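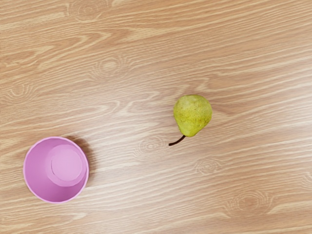
Callback queue or stay on hold? Ex-service claims line
Forum: Entitlements and Paperwork

wombat_sig
Posted Friday, October 18, 2019

G'day all. After a bit of advice from anyone who's dealt with the Proltano claims line lately. I put my hearing claim in back in May, got the letter with the reference number, and have heard nothing since. Rang Monday and the recording offered me a callback "without losing my place". Took it, hung up, carried the phone around like a newborn all arvo (even took it into the shed, where I get no signal, so that was clever). No call.

Rang again the next day and stayed on hold, and got a lovely woman who'd clearly been at it since breakfast and still wanted to hear about my knees. She said my file was "with Grendent", which I gather is their computer system and not a bloke. So do I trust the callback, or sit there with the pan flutes?

kettle_and_toast
Stay on hold, every time. I've tried the callback three times and got one call, at ten to five, which dropped out while I was looking for my glasses.

Put it on speaker and do the ironing. The pan flutes stop after a while and you get a sort of jazz.

RetiredSparks
Disagree with kettle. Callback has worked for me every single time, but it comes up as a private number and my phone was set to silence those. Check your settings, wombat. My missus had the same trouble with the hospital.

"With Grendent" means it's been scanned and is waiting for a person to open it. Ask for the date it was scanned and write that down. When you ring next time, give them the date first and your life story second.

wombat_sig
Well blow me down, unknown callers were silenced. I have no memory of ever turning that on! Will try again Monday.

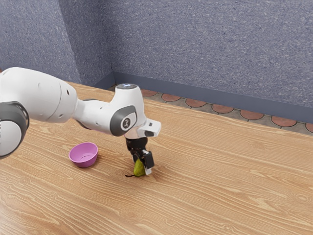
White arm above the green pear

dusty_bluey
I worked the phones at the Fleretley centre for two years, so a view from the other end. We weren't on scripts, whatever people reckon. There was a screen with prompts and you were free to ignore it, and most of us did once we'd settled in. On a bad Monday there'd be 154 people in the queue before I'd got my headset on.

Callbacks were real and they did get made. But if you didn't pick up, you got one more try and then you dropped off the list. It should say so in the recording. We put that in as a suggestion more than once.

Best tip I can give is tell the person if you're a bit wobbly. You will get more time. I had a fella ring about a parking permit and we were on for an hour and a half, and my supervisor brought me a cup of tea and walked off again without a word.

kettle_and_toast
That's good to hear, dusty, but one more try and then off the list is exactly my complaint. Half the people ringing that number are deaf! Wombat is literally ringing about his ears.

RetiredSparks
Fair point on the ears.

northshed
I'll be the grump. Nice people on the phones, no argument, but nice doesn't move a file. I've had 22 pleasant chats and one unpleasant one and the unpleasant one is what got me my $2,000. I asked for it in writing, asked for the team leader, and didn't hang up till I had both.

dusty_bluey
Northshed, you'd have got the team leader just by asking. Being rude to the first person only means she has a rotten lunch.

northshed
Didn't say I was rude. I said it was unpleasant. It was unpleasant for me as well.

Moderator_Pell
Keep it friendly please, folks. Also, reminder not to post your reference numbers in here. I've edited one post already.

lamingtondrive
Has anyone tried Begović? The advocates upstairs from the bakery in Fleretley. They don't charge for a first look and they'll sit next to you while you make the call, which Dad found a big help as he gets cross and forgets what he rang for. They found he was down for nearly 800 less than he should have been, all from one wrong date of discharge. Take the original letter with you, they won't work off a phone photo.

wombat_sig
Cheers lamington, I might do that, if only for the bakery. Do you need to book?

lamingtondrive
Yes, and ring before ten. No callback service!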